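Robotics club readies bin-picking entry for Tunstall contest

The Burora Robotics Club at Tunstall Community College will enter the bin-picking event at the Kurkix student automation contest in July, its first appearance in that category.

The event asks a robot to take mixed household objects out of a bin, one at a time, and set each one down in a marked area. Teams have 600 seconds per round and are scored over 5 rounds. An object that is dropped outside the marked area counts against the team. Students may not touch the arm or the bin once the clock has started.

Club members began the project last fall as part of an elective course in the engineering technology program. The control software, which the students have named Climia, chooses an object, plans a path for the arm and decides how far to close the gripper. It was written mostly in the evening lab period, with two students assigned to each part of the code.
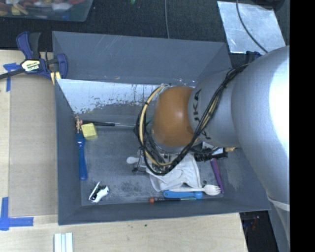 Practice runs are held in the college's automation lab on weeknights and on Sunday afternoons. The club has logged 3551 pick attempts so far and records the object and the result for each one. Hard objects with a clear shape, such as blocks, gave the software little trouble in the early runs. Cloth has taken longer. A crumpled white cloth has no fixed outline for the software to work from, and thin items lying close to it, like the white serving fork and the screwdriver near the front wall of the bin, call for a different approach from the gripper. The students have been rewriting the section of code that picks a grasp point on fabric and plan to test the new version before the end of the term.

The contest will supply its own objects on the day, and teams will not see them in advance. For that reason the club changes the contents of its practice bin between sessions and asks other students in the program to choose what goes in.

The club will hold an open practice in the automation lab next Sunday from 2 p.m. Admission is free. Students who want to join for the fall term can sign up at the lab during the practice or at the engineering technology office.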